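Shop Wholesale Journal About Contact

Letora > Who we are > About us

We sell bags, and we are wary of most of what gets said about them. When Octavio Mosquera started Letora, every tote on the market claimed to be saving something. Ours make no such claim. They carry shopping, and they should go on doing it for years.

Plenty of suppliers will tell you that natural fibre is always the better choice. We have our doubts. Burlap sheds, canvas shrinks, and 'eco' on a label can mean whatever the printer was asked to put there. So we ask dull questions first – who wove it, what it weighs, how the seams are finished – and walk away when the answers are vague. Of the 40 cloths we were offered last year, we turned down most.

Our workroom is on the Londoño estate, behind the Usanico print shop. We sew in batches of 500 and don't start the next until the last has nearly gone. We have been told this is no way to grow. Perhaps so, but we have seen what growing quickly did to other people's stitching.

Coarse burlap first, then cream canvas: 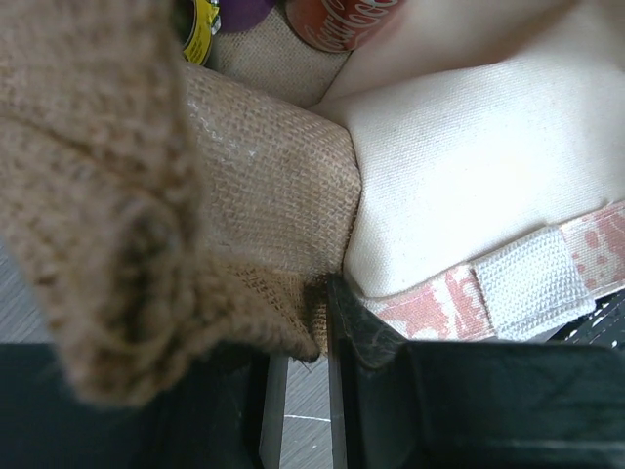
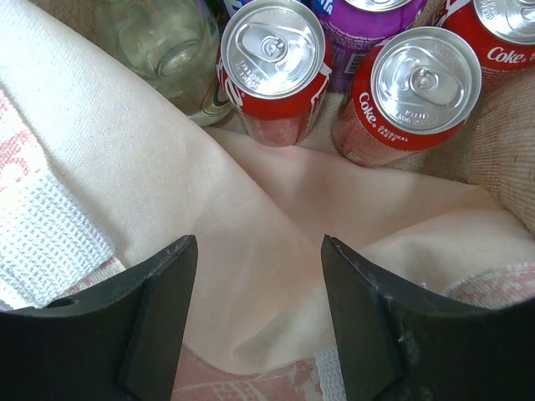
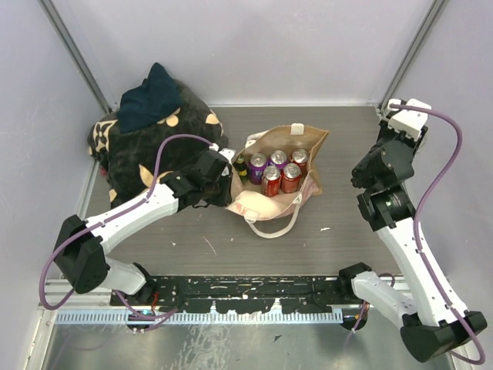
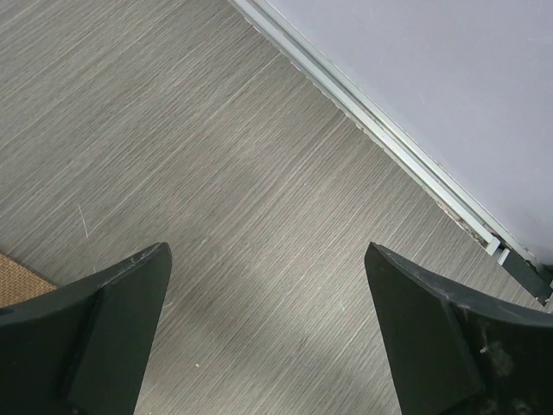
Repairs and returns

Send back any bag whose handle has failed and we will mend it. We don't offer a lifetime guarantee, as we have never been sure whose lifetime is meant. Parcels go out by Fasteo, usually within the week.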